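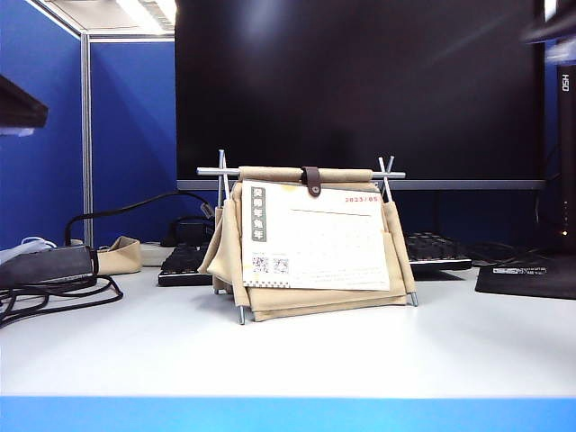
**Wusano Confirms April Release Window for Tactical RPG "Idik" on iOS and Android**

*Pre-registration opens in both stores; closed test results published*

Mobile publisher Wusano has confirmed that Idik, the turn-based tactical RPG developed by Brenden, will launch in April on iOS and Android. Pre-registration is open now in the App Store and on Google Play. The game is free to download, with optional in-app purchases.

Idik is set in a river country whose locks and canals are controlled by rival guilds. Players lead a barge crew through a branching campaign, taking contracts, recruiting specialists and fighting on grid maps where the water level changes at fixed turns. A raised level opens routes for boats and closes them for units on foot. The turn counter and the next level change are shown on screen at all times.

Each crew member has one primary role and one secondary role, which can be swapped between battles without a fee. Equipment is earned through contracts or built at the workshop. Characters are not sold in random draws. Purchases are limited to cosmetic items, additional save slots and a season ledger with an extra set of contracts.

**Closed test**

The second closed test ran on both platforms with 2878 accounts. Based on the results, Brenden has made the following changes to the release build:

- Enemy turns can be played at double speed from the first battle.
- The undo command now covers movement and facing, up to the point where an attack is confirmed.
- Save data is written after every turn instead of at the end of each map.
- Text size can be set separately for dialogue and combat menus.

Progress from the closed test will not carry over. Testers will receive a crew banner in the release version, applied to the account used during the test.

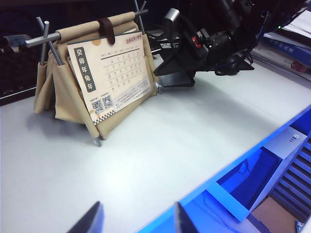
**Pre-registration rewards**

Players who pre-register before launch will receive 600 workshop tokens and the lockkeeper outfit. Both items are delivered to the in-game mailbox after the tutorial and must be claimed before the end of the first season. The rewards are granted once per account - reinstalling the game or moving to a second device does not issue them again.

**Technical information**

Idik requires an internet connection for the first download, account linking and store purchases. The campaign can be played offline after installation. Cloud saves work across iOS and Android when the same Wusano account is linked on each device. Controller support is included at launch, with remapping for all combat commands. The game supports portrait and landscape display - the layout can be changed during a battle.

Text will be available in English, French, German, Japanese and Korean. Voice acting is in Japanese and English.

The soundtrack was recorded by MacPherson and will be sold separately as a digital album on launch day. Screenshots, logos and key art are available to media through the Wusano press page. Requests for review builds can be submitted there using the standard form.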